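Oltside food waste scheme: council claims success, figures say little

29 June 2020
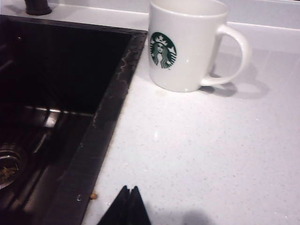

Oltside council says its kitchen waste trial has been such a success that it wants every home in the town signed up by January. The claim rests on a two-page summary put out last week, and it is a thin read. In all, 479 households were given a lidded caddy and asked to keep peelings, crusts and plate scrapings out of the general bin. The summary says waste from those homes fell, but it does not say by how much in weight, or where the missing scraps went. Some will have gone into the caddies. Some may have gone the way they go in plenty of kitchens, down to the strainer in the sink, where a small brownish-yellow clump sits in the drain until somebody fishes it out. The trial did not look at that, or at home composting, or at people simply buying less.

What the council did measure was opinion. It sent a form to every household taking part and got 57 back. Most of those who replied were happy with the service, according to the summary, though the form did not ask how often they used it. A reply rate that low would normally bring a word of caution. There isn't one.

The collections are run by Plodis, which would also be first in line for the town-wide contract. The firm supplied the weighing figures for its own rounds, and the council has so far declined to publish them, saying they are still being checked.

Weidong Cao, who lives on Tang Road and took part for all three months, is not against the idea. "I filled mine every week," he said. "My neighbours kept pegs in theirs. I'd like to know which of us they counted."

Nearby Mullonberg dropped a similar scheme after two years, blaming missed rounds and split liners. Oltside's summary does not mention it.

A council spokeswoman said the trial had "shown a real appetite for change" and that full costs would be set out before councillors vote. No date has been given for either.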